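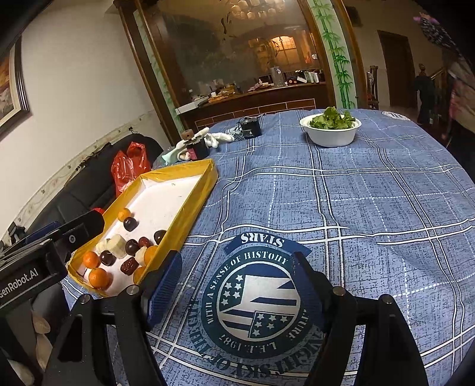

I signed up for a meal planning app in July, and I would like the 14 weeks back.

The app is called Womwood. You may have seen the ads, the ones where a woman in a very clean sweater shuts her refrigerator and smiles at it. You tell it what you like, how many people you feed and how much time you have in the evening, and it hands you a week of dinners and a shopping list. The pitch is that you will waste less food, spend less money and stop standing in the kitchen at 6 p.m. asking what's for supper. The first month was free. After that it was 8 dollars a month, and I paid it, so you can take everything below as the grumbling of a paying customer.

My trouble started with the savings number. Every time I opened the app there was a green badge telling me how much I had saved. By the time I quit it said 388 dollars. Saved compared to what? I went digging in the help pages and found that Womwood compares your weekly list with "typical household spending." It doesn't say whose household, or where, or whether typical people buy dish soap at the grocery store like I do. My own bank statement showed that I spent a little more on food over those weeks than I had in the spring. I don't blame the app for all of it, prices went up and we had my sister's kids for a while. But I can't find the 388 dollars anywhere, and I've looked.

Then there's the list itself. It thinks in recipes and I think in food. If a dish on Monday-type energy (my phrase, the app calls it Easy Night) needs two tablespoons of fresh dill, I'm told to buy dill. Fine. What happens to the rest of the bunch is my problem. It went slimy in the drawer, four times. An old cook with a pencil would look at that bunch and put dill in the eggs, dill in the potatoes, dill on whatever fish was cheap. The app gave me cilantro the next day.

The one thing that has ever cut down on what we throw out is dumb and free. I put the stuff that's going soft where people will trip over it. Fruit especially. Fruit in a drawer is fruit in a coffin. Fruit out on the table gets eaten by people walking past on their way to something else, and they don't need a notification.
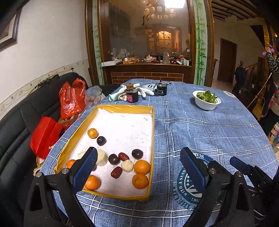
Sylvain Riviere wrote to me after I complained about all this in my last post, and he thinks I'm being unfair. He has used Womwood for longer than I have, and he says the savings badge is silly but the planning did get him to quit ordering takeout, and takeout was where his money was going. He also says that anyone who lets dill go slimy four times should stop buying dill.

Point taken on the dill. On the rest I'm not so sure. If you were ordering in most nights and now you aren't, any plan would have done it, including one on the back of an envelope. I don't doubt that he's better off. I doubt that the software deserves the credit, and I doubt even more that it deserves a monthly fee for the rest of his life.

Because that's the part that gets me. Suppose it works. Suppose that after three months you have learned to plan a week of dinners. You should be done! You learned it. But there's no graduation, the app never says you seem to have this handled, go on, get out of here. It adds features. Near the end mine wanted to connect to a smart scale from Motwood so it could weigh my leftovers — I closed that screen pretty fast.

I'll be fair about what I liked. The chickpea stew was good and I still make it, with less cumin. Being able to see the whole week at once was useful, and I've kept doing that on paper. The step-by-step screens stayed lit while my hands were covered in flour, and I wish every recipe site did that much.

Canceling took three screens and a survey. One of the choices for why I was leaving was "I have reached my goals," so I picked it to see what would happen. It offered me half off.

Ezequiel Zabala has asked twice now whether I'm going to try the Trendetti one instead, the one that plans around what's already in your cupboards. Maybe. It wants you to scan everything you own first, and I have a shelf of cans I'd be embarrassed to show a phone. If somebody has used it past the free trial, tell me how the scanning goes in week six, when you come home tired and the bags are still on the floor.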